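## 4. Placing the clear curved panel

Before you start this section, please finish section 3 and read the cautions below one time completely. 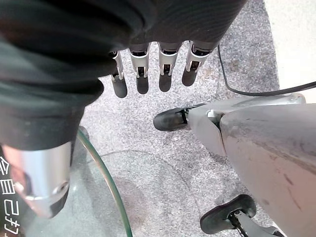 The panel must be placed on a floor which is level and clean. A short carpet is good for the work, because the edge does not slide on it. On tile or stone, put a folded blanket first.

**Caution:** The edge of the panel is the weak place. Do not let it stand on one corner, also not for a short moment.

**Caution:** Remove rings and watches before you touch the panel. Small scratches can not be polished out.

1. Clean the carpet with a vacuum cleaner in the whole area of work. Sand and small stones will scratch the underside.
2. Mark the position with paper tape. Leave 100 cm free on the side where people walk.
3. Take the panel out of the Flodley box with two persons. Hold it by the long sides, with the palms flat.
4. Lower the panel slowly until it lies on the floor. The curved rim must point to the tape.
5. Keep the hands open and let the panel rest for 3 minutes. Do not press on the middle.
6. Look along the rim from a low position. If one side is higher, lift the panel again and check what is under it.
7. Wipe away finger marks with the soft cloth from the bag. Use only clean water.

**Note:** Through the clear panel the carpet can look a little darker than beside it. This is normal and is not dirt.

**Note:** A strong lamp makes reflections on the curve, and then it is difficult to see scratches. Turn the lamp to the wall and look again.

### If the panel does not lie flat

- Check the carpet for a seam or a cable.
- Turn the panel half around and repeat steps 4 to 6.
- If it still moves, do not put anything under the rim. Write to Wilfredo Tolentino at the Belmonte workshop and give the number from the box label (for the Kondcombe model it begins with 125).

Keep the box and the paper tape. You will need both again in section 6, when the panel is moved to its final place.

Text of this section: Rogelio Marquez, revised June 6, 2026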